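June, Pulinby cell, simulation notes

Continued from the page before. I have now gone through the speed and separation part of our house rules with Verena Kälin, and we agreed to change the order of the checks. Until now we loaded the task first and verified the limits after. This is the wrong way around. If the limits file is the old one, the task still runs and looks fine, and the mistake is found only much later.

New order, valid for Tronitz and Tarent scenes both:

1. Load the limits file and write its version in the notebook.
2. Load the scene. Look for bodies which touch before anything moves.
3. Move the arm to the hover pose above the object and stop there. Gripper pointing down.
4. Check the clearance to everything on the table and to the chairs, also the ones which are not in the task.
5. Only then allow the descent.

Point 4 was discussed the longest. Verena would like to treat chairs as places where a person can sit, so the slow limit applies on the whole side of the table where a chair stands. I was first against it, it makes the cycle longer. But in a dining room a chair is exactly where a person will be, and the simulation should follow the same rule as the real room. I accepted.

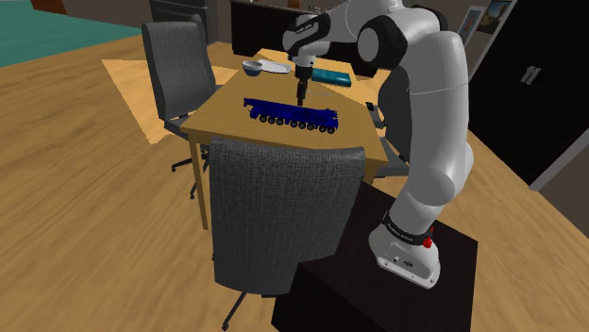
The slow limit stays at 550 mm/s for approach. Near the table top we use the lower value from the Wynne sheet. I do not copy it here, please read it from the sheet, because copied numbers get old.

Run 13 was stopped at the hover pose and is kept as reference for the new order. Do not overwrite it. If you need to change the scene, save it under a new number and write who changed it.

Still open:

- The stop button must be reachable without leaning over the work area. In the rules we wrote "near the base", this is too vague. I would like a distance, measured from where the operator stands.
- Two persons must sign a change of limits. Can the second signature come from the same team? Verena says no. I will ask.
- Names of objects in the log. "Toy" is not enough if 5 of them are in the library. Use the full name, for example "crane truck, blue".

Tomorrow morning: repeat the hover check with the new limits file, then update the checklist at the door.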